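Closeo fabric shaver, a quick review

Posted Jul 10, 2019 by Paraskevi Gkikas

Ok so quick one, kids asleep, typing fast. Had the Closeo since November and three people in the comments asked if it's any good. Short version: yes for sweaters, careful with baby stuff.

What you get
The shaver, one spare blade, a little brush, a USB cord that's way too short. No case. Box says it holds 500 mAh, whatever that means in real life. I get 37 minutes off a full charge, timed it on my phone. Enough for a couple sweaters and the couch arm.

How it does on knits
Really good. My old gray cardigan looked like a sheep had been at it, now I wear it to work again. Go in circles, light hand. Press hard and it grabs. I had the Flundar before this one and that thing ate a hole in a scarf within a week, so the guard on the Closeo is a big step up. Guard has 2 heights. Use the tall one first, always.

Couch and blankets
Fine on the couch, slow though. Fleece blanket was a pain, the lint cup fills up every few minutes and you have to stop and dig it out with the brush. Cup lid is stiff. Broke a nail on it.

Noise
Louder than I'd like. Dog leaves the room. Not something to run next to a sleeping baby, ask me how I know.

Cleaning it
Blade pops off with a quarter turn. Brush it out, wipe, done. Dont rinse it, manual is pretty clear about that. I do mine after every second use and its still cutting fine.

Baby clothes
Most people asked about this. Plain cotton knits, ok on the tall setting. Ribbed cuffs and necklines, stretch them flat first or the ridges catch. Quilted things I'd only do by hand, with one of those cheap sweater combs. The stitching sits up just enough to snag and once a thread goes the whole row puckers. Same for anything with snaps, go around them, leave a good inch. And lay it on a hard table, not your lap.
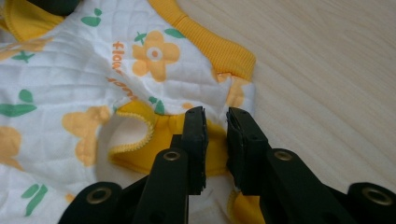

Price and where I got it
Got mine at Panagiotou, the housewares place by the bus station. They had the Posness one too, nicer color, but no spare blade and it cost more. Didn't see the point. Spare blades for the Closeo are easy to find so far.

Would I buy it again
Yep. Four stars, minus one for the cord and the noise. Will update if the battery starts to go.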